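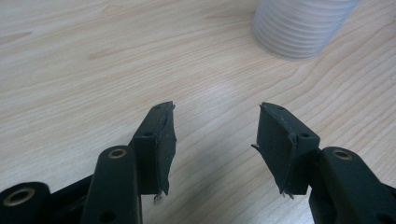 By Lutfa Dewan
Checked by Menaka Munasinghe, dental hygienist
Posted December 6, 2021

Why do baby teeth fall out?

Maybe you have a tooth that moves when you push it with your tongue. Maybe your friend has lost four teeth already and you are still waiting. Both are fine. In this page I will explain what is happening inside your mouth.

Two sets of teeth

People get two sets of teeth. The first set is called baby teeth, or milk teeth. There are 20 of them. The second set is called permanent teeth, and a grown-up can have up to 32.

Why do we not get the big teeth from the start? Think of the mouth of a baby. It is very small, and 32 big teeth would not fit in it. So the small teeth come first. They help you to chew and to say words clearly, and they keep a place for the teeth that will come later.

What makes a tooth loose?

A tooth is longer than it looks. The part you brush is the crown. Under the gum there is the root, which holds the tooth in the jaw bone.

While you go to school and sleep and play, a permanent tooth is growing in the jaw under the baby tooth. When it moves up, the body slowly takes away the root of the baby tooth. The root becomes shorter and shorter. After some time it can not hold well any more, and the tooth begins to wiggle. This is also why a baby tooth that fell out looks so short. Most of its root is gone.

Which tooth is the first?

For most children it is one of the two bottom teeth in the front, at the age of six or seven. Some children are five, and some are almost eight. The last baby teeth usually fall out when you are 11 or 12.

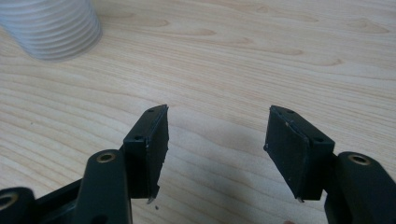 What should I do with a loose tooth?

You can wiggle it gently with your tongue or with a clean finger. Please do not pull it hard, and do not tie it to a door! If the root is not ready, it will hurt.

When the tooth comes out, you may see a little blood. Fold a piece of clean cloth, put it on the place, and bite softly for a few minutes. Ask a grown-up to stay with you. If the blood does not stop, the grown-up should call the dentist.

Keep brushing two times every day, also near the empty place. It can feel strange there, so go slowly.

Why does my new tooth look yellow?

Permanent teeth are a little more yellow than baby teeth. They have more of a material called dentin, and its color shows through the hard outside part, the enamel. The new tooth can also have small bumps on the edge. With chewing the bumps often become smooth.

Words to remember

Crown: the part of the tooth that you can see
Root: the part that holds the tooth in the jaw
Enamel: the hard outside of the crown
Dentin: the material under the enamel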